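台所の棚の話になると、Fung-ping Hungさんの声は一段明るくなる。調理道具の小さな店「Raduvley」を営み、週に2回、店の奥で家庭料理の教室を開いている人だ。

「油は炒め物の半分を決めますよ。うちの生徒さんには、まず香りをかいでもらうんです。火にかける前に、必ず!」

教室で使うのは、持ち手のついた大きなボトル入りの食用油。ラベルには「开盖赢奖」、ふたを開けて賞品を当てようという文句が躍る。「こういうのを見るだけで、もううれしくなっちゃって。子どものころ、ふたを開ける係は取り合いでした」

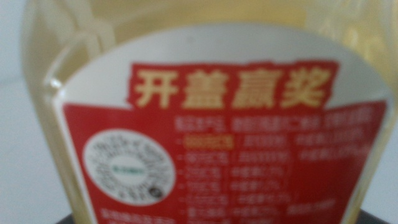
Shih-chieh Tamさんに言わせると、大きいボトルは買ったあとが勝負で、コンロの脇に置きっぱなしでは味が落ちるから、小瓶に移して残りは暗い棚にしまうのがいいそうだ。Hungさんも大きくうなずく。

「そう、そこ! 私は小瓶を2本用意して、使い切ってから洗って、よく乾かして、また注ぎます。つぎ足しはしません。面倒そうでしょう? でも青菜を炒めたら分かります。もう、葉っぱの甘さが全然違うの」

教室を始めて9年以上。4月からは揚げ物の回も加わる。最初の献立を尋ねると、即座に「れんこん!」と返ってきた。薄切りと厚切り、両方揚げるそうだ。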